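Subject: Re: [tabletop] Sorting a big mixed pile of cards
From: Signe Fagerlund
Date: September 18, 2025

Hi all,

I love this question, so please forgive the long reply!

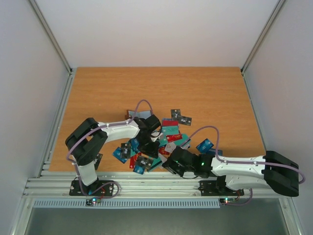 Jonatan Sjöberg wrote:
> I've inherited my uncle's cards, all his old Limamora decks
> mixed in with Dahlgren and who knows what else. My guess is
> 3,000 in total. Do I sort by game first, or by color? And does
> anyone still use the long Gonix boxes?

By game first, every time. Spread a good heap out on the table so you can see lots of faces at once, then pull out whatever jumps at you. Limamora is the easy one (that border!), so I'd start there and leave the Dahlgren cards for later, when the heap has thinned down. I tried color first with my own lot and had to redo the whole thing.

Do it in short rounds – 30 minutes and then a cup of tea. My eyes go after that and I start putting things in the wrong stack. And turn all the cards face up before you sort anything. It feels slow, but it's such a nice job with the radio on.

Yes to the Gonix boxes! I have 5 of them and they're still going strong, though the lids on 2 have gone a bit soft. Don't pack them too tight or you'll bend corners getting cards out.

If you find any spare Lakitz promos in there, please write to me before you trade them. I'm still missing the heron.

Have fun with it,
Signe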